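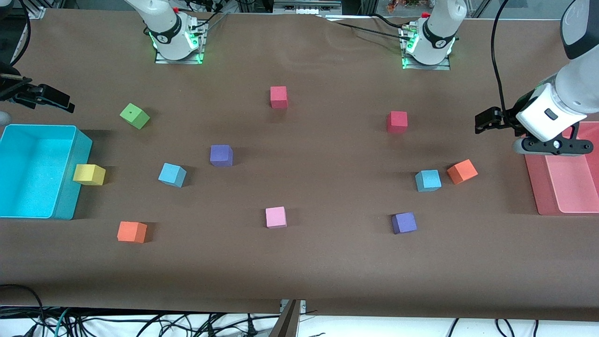

Figure 1. Foam cubes in assorted colours on a covered table, with a cyan bin at one side and a pink tray at the other.

Cludby College, Room 224
Storage and Workplace Order, Unit 7: Sorting Small Items
Last updated: July 3, 2023

Purpose of the unit

Students will learn to clear a surface of small loose items and to place them in containers according to an agreed rule. The rule is to be written down before any item is moved.

7.1 The surface

A cloth of one plain colour is recommended. Items show clearly against it and do not roll or slide as readily as on a bare top. Wrinkles should be smoothed towards the nearest edge; in Figure 1 a slight one remains on the brown cloth.

7.2 The containers

Containers stand at opposite ends of the table, open side up. They should differ plainly in colour, as the bin and the tray in Figure 1 do. A container is checked before use and anything left from an earlier exercise is removed.

7.3 The rule

Sorting by colour is the usual first exercise. Shades that may be disputed, such as a dark pink or a pale red, are assigned in advance. Mixed rules (colour and size together) are covered in Unit 8.

Coursework

Submit a written rule for 2 containers and 4 colours, of no more than one page. Work is to be left in the Fuchs Building tray by the end of term.

Contact: Course Office, Cludby College. Copyright Cludby College. Back to top

Comments

Is the one-page limit inclusive of the diagram?

Yes, please include any diagram within the page.

Section 7.3 was useful. We had argued over turquoise for most of the lesson.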